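July, workshop notebook, bench 2
Entry by Gualtiero D'Amico

Workstation from the Odgate batch, asset tag ending 135. Reported fault: intermittent memory errors at boot, three long beeps, then nothing. Side panel off, tower laid flat so the board can be worked on from above.

Supply disconnected at the wall, power button held in to drain what was left. Wrist strap clipped to bare chassis. Paint on the outer shell is no good for this, measured open circuit last time.

State of the board as found: light dust, no swollen capacitors, socket retention closed, memory slots on both sides of the processor. Coin cell reads 3 V on the meter, left in place. Did not lift the processor. Heat spreader cleaned with a lint-free wipe, old paste was dry at the corners and came away in flakes.

Memory handling, for whoever picks this up next:
- open the latch fully before pulling
- hold by the short ends, keep off the gold edge
- check the notch against the key in the slot before any pressure
- press one end, then the other, until the latch closes by itself
- if it needs real force, stop and look again

Van Damme's sheet says to blow out the slots with canned air at 30 degrees to the board. Did this, short bursts. Contact cleaner (the Luvel one) used sparingly on a swab and left ten minutes. The tin is nearly finished, reorder.

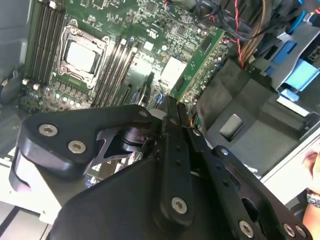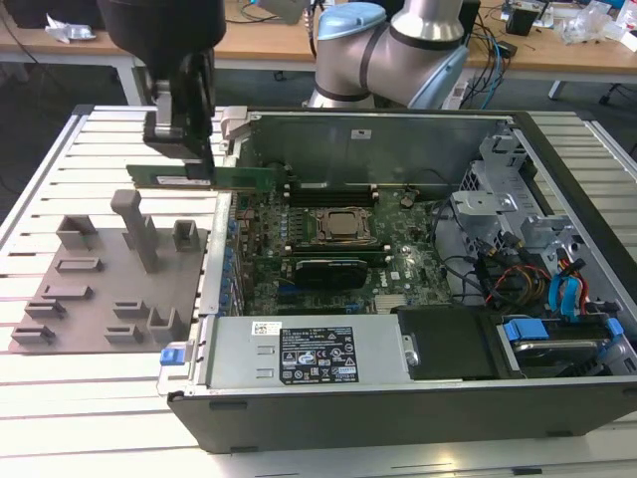
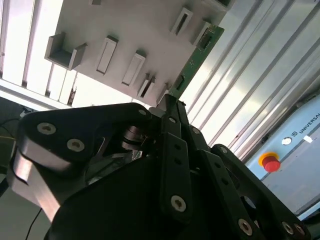 Modules get tested one at a time, same slot, full pass each, before anything is mixed. Note the slot number against the module label every time. On the last Feltotberg machine we lost an afternoon to two sticks swapped on the bench and had to start the table again from the top.

If all modules pass singly, suspect the slot nearest the processor and repeat with it empty. Budget is 200 for parts on this one. A replacement board is over that, so it would go back to Odgate as it stands.

Still to do: fresh paste, cooler back on, tidy the cables behind the bench, find the missing side panel screw (M3, black).

Workshop notebook, internal use. Corrections to G. D'Amico. Back to top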